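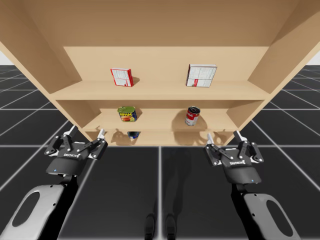 Akerent wants a tax holiday for its Resteo warehouse, and the county seems ready to say yes. The company promises 72 jobs. It has not said what they pay.

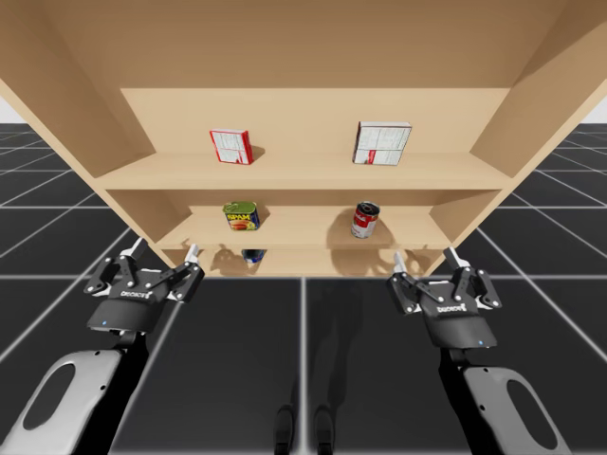
Property tax breaks are sold as investments – a word that rarely survives an audit. The bill reaches everyone who buys groceries. A small box with a nutrition label, like the red-bordered one on the top shelf, carries somebody's share of the levy in its price. Akerent's share would drop by 40 percent for 4 years.

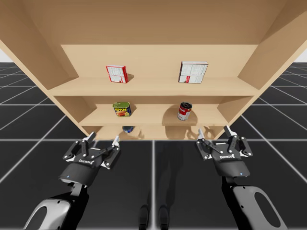 What Beto got

Beto signed a similar deal with Lüthi. The schools are still waiting for the money.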